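Is showing a robot by hand worth it for folding clothes?

Posted by Vallaser

I keep reading that the way to get an arm to fold laundry is to walk through the job yourself with a hand-held gripper and let it learn from the recordings. I have a small arm and over 100 recordings of folding pants. It still grabs the wrong layer or drags the whole thing sideways. Do I need more, or is this oversold?

skodamix_shop

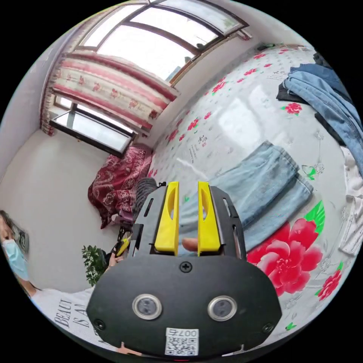
More recordings won't hurt, but I doubt they're your problem. How similar are yours? If you always fold on the same plain table, the arm learns that table. Try a bed. A sheet with big red flowers and writing all over it, with light blue jeans lying on top, is a much fairer test than a bare desk. Move the clothes between takes too, and throw out the ones where you fumbled.

Weerasinghe

I'd go further and say it's oversold, at least for cloth. We made 2,546 recordings one January and the arm folded towels well enough. Pants were another story. Your wrist makes small corrections you don't notice, and your arm may not be able to copy them at that speed.

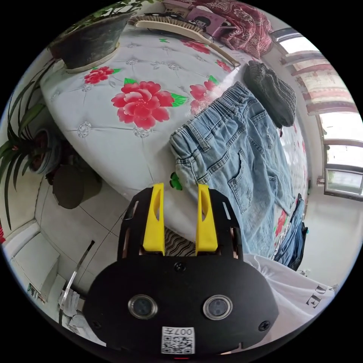 Remote control has the opposite trouble. Everything you record is something the arm can do, but it's slow, and most people get sloppy after 4 or 5 tries. I'd still record a few that way and compare them with the hand-held ones before buying anything.

buvarlow

had the same thing, it was the clock on my camera. check that first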